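The Grip That Would Not Let Go

The fault showed up in December, at the Willstead workshop in Biltham, and at first it looked like clumsiness. Operators there record grasps by hand, squeezing a trigger on a gripper tool while a camera on the tool stores what it sees and a sensor stores how far apart the fingers are. The recordings go on to train a robot arm that Willstead is building with Figueiredo, a maker of packing lines.

The arm had been learning to pick up small upright things and set them down again. The picking up went well. At the end of the move, though, it kept its fingers closed a moment too long and pulled back, and whatever it was holding fell over. During one evening run it dragged a glass jar off the bench and onto the floor beside Leonor Pinheiro, who was reaching for the stop button at the time. She had a small cut on her wrist. The arm was shut down and stayed down for 11 days.

Vasco Simões, who runs the test bench, started with the arm. He changed the motor controller, then the cable, then the controller again. The arm opened when it was told to open. The trouble was in when it was being told.

That sent him back to the recordings. There were 1,341 of them in the set, all made with 2 hand tools. He played them one at a time with the finger reading drawn as a line under the video. With the first tool, the line rose as the fingers parted. With the second, the fingers were already well apart on the screen before the line began to move.

The cause was a loose set screw on the sensor shaft. When the operator let go of the trigger, the shaft slipped before it caught, and the reading lagged behind the fingers. The lag was small enough to miss on a single grasp. Over hundreds of them, the arm had learned it as part of the job.

A repeat test is dull to do. The operator puts an object on a white surface, backs off with the fingers open, closes them on nothing, opens them again, and goes in for the grasp.

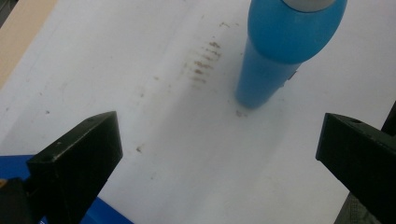
Benedita Lobo says the screw is the least of it, and that the set should never have gone to training without someone comparing the reading with the video. She would also have kept people out of the arm's reach until the new behavior had been run at low speed.

Willstead has since done both. Each tool now gets an open-and-close check at the start of a session, and the software rejects the session if video and sensor disagree by more than 30 milliseconds. The stop button has been moved to a post outside the arm's reach. A light barrier from Reria is on order for the front of the bench.

The second tool has a new shaft with a flat ground into it, so the screw has something to bite on. Its old recordings were taken out of the set. Simões wanted to correct them by shifting the readings, but the slip was different from one grasp to the next and no single shift would fit.

The arm went back to work on the reduced set. It lets go on time now, though it is less sure of tall objects, most of which had been recorded with the second tool. Those grasps are being made again by hand.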